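Javbridge open lab, September 14, 2018. Notes typed up on the train so excuse the mess.

Got there late, parking is terrible, missed the welcome talk. Cherry Mae Dela Peña was already doing the rounds with a clipboard and waved me in. Coffee ok. Badge printer broken, wrote my name on tape.

First stop was the Wollico booth. Suction cups mostly. Good on flat boxes, hopeless on anything with a texture, and the compressor is loud enough that I gave up asking questions. Price they gave me was $3,000 a set with the pump. Passed.

Next the controller room. Caltia box against the older Quintanilla one, same arm, same moves. Caltia felt smoother at low speed. Quintanilla has the better stop button and a menu I could read without glasses. Would want a week with each before spending money. The log screen on the Quintanilla said 2,054 cycles when I walked up, no idea since when.

Then what I came for, the two arm bench. Cleaning supplies sorting, bottles and brushes and sponges into bins, two-finger grippers on both sides.
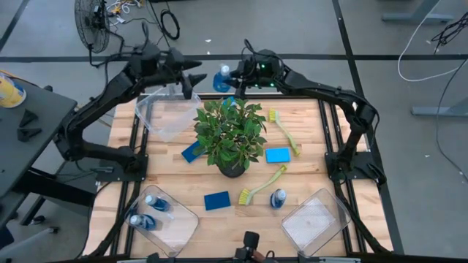
Two-arm bench at Javbridge. Right gripper has a blue bottle, left one is over by the clear bin.

Asked about the fingers. Pointed tips are nice for getting in beside things, but I worry about round bottles, not much contact there. Cherry Mae says they want to try a wider pad in February and compare. Sponges she isnt bothered by, they squash. Brush handles are her headache, depends where you grab and the head end wants to swing down. I asked what the plant was for and she said leaves get in the way, good practise for the software. Fair enough.

I like the frame, by the way. Black extrusion all round with the arms bolted at the two sides. We could build that at our shop. Ask Pete about the wood top.

Didn't get to see the camera comparison, the line was 19 deep and I had a train. Took the handout. They want 100 grasps per gripper before they publish anything, so no numbers yet.

Would go again. Bring a sandwich.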